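Mantel redondo Prevholm, rosa pálido

Molleo / Textil para el hogar / Manteles

El Prevholm es un mantel de pelo corto y suave para mesas redondas pequeñas, de esas que se ponen al lado de la cama o en un rincón de la sala. Lo diseñamos para el uso de todos los días: dejar el termo, las gafas, las medicinas, el libro. El tejido es grueso y las cosas no hacen ruido al apoyarlas, lo cual agradece mucho quien duerme cerca.

El color es un rosa muy claro, sin brillo. Combina bien con madera oscura y con colchas de flores, y también con muebles blancos. 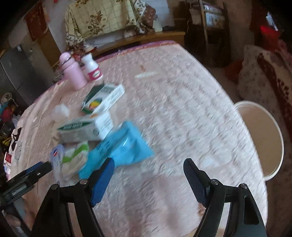
Mantel Prevholm en rosa pálido, sobre mesa redonda en un dormitorio.

Un consejo de nuestra parte: los vasos de plástico ligero y los frascos estrechos se apoyan mejor si antes se alisa el pelo con la mano. Para una bandeja no hace falta.

Medidas y datos
Diámetro: 174 cm
Peso del tejido: 900 g por metro cuadrado
Composición: 100 % poliéster
Borde: cosido con doble costura
Colores: rosa pálido, gris Arnstead, crema
Garantía: 2 años

Cuidado
Lavar a máquina con agua fría y con colores parecidos. No usar lejía. No planchar, el calor aplasta el pelo y después no se recupera. Secar extendido, y cuando está seco sacudirlo fuera de la casa. En los primeros lavados puede soltar un poco de pelusa.

Envío
Los pedidos salen de nuestro almacén de Sayegh de lunes a viernes. De la próxima serie en gris habrá 200 unidades, disponibles en mayo.

¿Tiene dudas sobre la medida para su mesa? Escriba a Afia Fiadzo, de atención al cliente, indicando el diámetro y la altura de la mesa.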